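Who Gets to Ring the Bell? A Term Project on Two Meditation Halls
Religion and Community seminar, final report, 12 Jul 2020

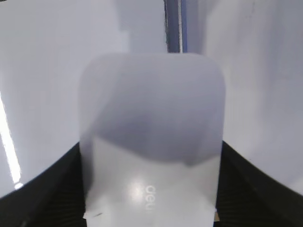
Sơn Châu read the first draft and objected that I had written a report on bells when the assignment was on authority, and that a bell in a Buddhist hall is only as interesting as the person allowed to strike it. I have rewritten the report accordingly. The bells remain, in a reduced role.

My question was how two lay Buddhist groups decide who leads when there is no resident monk. The Jultby hall follows a Zen style and sits in silence facing the wall. The Okilance hall is closer to the Vietnamese Pure Land tradition, chants for most of the evening, and feeds visitors whether or not they came for that. I attended both in person over the winter and by video link from the spring on. The move online was hard on the chanting. Thirty people reciting the name of Amitabha with thirty different delays is a sound I will carry with me.

Method

I sat through the services, took notes afterward, and interviewed anyone who would talk. At Jultby this was slow work, as the members have trained for years in not filling a pause. At Okilance my difficulty was leaving.

Findings

Jultby has a written rota. Anyone who has attended for 2 years may ring the bell, and anyone who rings the bell may give a short talk, which explains the talks. A visiting teacher from Hovonero comes each May and corrects everybody's posture. Members told me the hall has no leader. They told me this after checking with the same woman.

Okilance has no rota and openly has leaders – the oldest women, who sit near the front and decide the length of the chanting by continuing or stopping. A newer member once proposed a schedule. It was praised warmly and put in a drawer.

Both halls cited the Kalama Sutta to me, the discourse in which the Buddha advises a village not to accept a teaching merely on tradition or a teacher's say-so. Both cited it on the say-so of their teachers.

Limitations

I speak very little Vietnamese, so my account of Okilance leans on members who translated for me and may have been kind. Two halls are also a small sample. I had planned to include a third, the Ekwueme reading circle, but it reads one page of the Dhammapada per meeting and had not yet reached a disagreement by my deadline.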